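Stop Asking Whose Cough It Was

1 July 2023

I spent a good chunk of last winter being mad at a stranger. In December a stomach bug went through the building where I work, and by the second morning everybody had settled on who brought it in. It was the new person on the third floor, who had just come back from a trip and who'd been seen drinking ginger ale at her desk. I believed it too. I told two other people, and I'm pretty sure I rolled my eyes while I did it.

She had a bad tooth. She'd been out of town for a funeral. The bug had been in the building for days before she set foot in it, and I know that now from the sick-day emails, which I could have read at the time if I'd bothered to scroll down.

So this is partly an apology and partly a complaint, and the complaint is with how we talk about catching things. We've gotten very good at asking who. Who had it first, who came in anyway, whose kid was it. I hear it at the grocery store, I hear it in the pickup line, and I hear it in my own head whenever somebody sneezes on the bus. What I almost never hear is anyone asking about the sick policy, or the air, or whether a person can afford to stay home.

I live in Sulholm, which has one clinic, one high school and a Böttcher warehouse where 293 people work in shifts. If you work there you get paid sick time after 60 days. Think about that for a second! A person who starts in the fall is working without a single paid sick day right up to the edge of flu season, and then the rest of us stand around asking why somebody came to work with a fever. Well, rent, mostly.
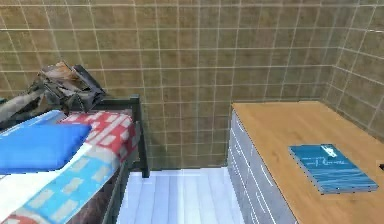
A bed against a tiled wall. Computer rendering.

I got into this last month with some people I like very much, over a dinner that went on too long. Their side, and I want to be fair to it, is that personal responsibility has to count for something. If you know you're sick and you go to the movies, you've done a lousy thing to the people sitting near you. Okay. I agree with that. I'd be annoyed too, and I'd move seats.

But look at how quickly "you did a lousy thing" slides into "you're that kind of person." And then "that kind of person" gets filled in with whatever was already lying around in our heads: the family with too many kids, the guy who doesn't speak much English, the woman who lives in the apartments by the highway. The germ doesn't know any of that. We're the ones who bring it along. I've watched perfectly nice neighbors (and I include myself, see above) make up a whole life story for somebody on the strength of one runny nose.

There's an app for it now, of course. Gilto lets people in a neighborhood post when there's "something going around," and I signed up because I thought it would be useful, and for a week or so it was. Strep at the elementary school, good to know, bought a new thermometer. Then came the guessing. One thread got to 44 replies, and by the end of it a family's street had been named, and somebody had put up a picture of their car. Over strep! Which you treat with pills, and which half of those 44 replies had probably had as kids.

I deleted it after that. I don't think the folks who made it are villains - I think they built a place to share news and forgot that people who are scared will share blame first. It's faster and it feels like doing something.

And the blame has a cost, even if you don't care about anyone's feelings. People hide things when they think they'll be punished for them. If coughing at work makes you the office joke for a month, you learn to cough in the stairwell. If telling the school your kid threw up gets your name passed around the pickup line, maybe you decide it was the milk. I've done a version of this myself. I told my boss I had a migraine once when it was very much not a migraine, just so I wouldn't be the one who "gave it to everybody." I don't feel great about that, but I understood exactly why I did it while I was doing it.

Now, the part where I'm supposed to have a solution.

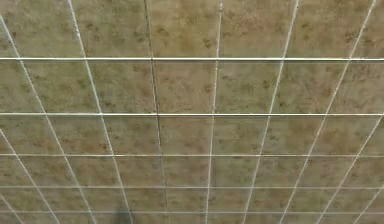 I have a few small ones, and they're dull. The first is sick pay from day one, and I'd put that ahead of every poster about washing your hands. The town paid for 823 of those posters, by the way, from a print outfit called Fuvel, and they're very cheerful, with a duck. I have nothing against the duck. I just think a duck can't cover a shift.

The second is that workplaces and schools should say what's going around and leave it at that. "We've had several cases of a stomach bug, here's what to watch for, please stay home if you have it." You don't need a name or a classroom or a hint. My kid's school got this right in the spring and the note was four lines long. I read it, I kept an eye out, and I had nobody to be mad at, which left me a surprising amount of free time.

The third is for the rest of us, and it's the one I'm worst at. When somebody says "I heard it was so-and-so," we could try just not picking it up. You don't have to give a speech. You can say "oh, that's rough, I hope they feel better" and go back to talking about the weather. I've tried it three or four times now and it's awkward every time, but the conversation does move on.

I never did tell the woman on the third floor what I'd said about her. I've gone back and forth on it. I think an apology from someone she barely knows, about gossip she may never have heard, would mostly be for my benefit. What I did do was ask how her tooth was. It needed a crown, and the first one came out in a bagel, and we ended up talking in the hallway for so long that I missed the start of my meeting.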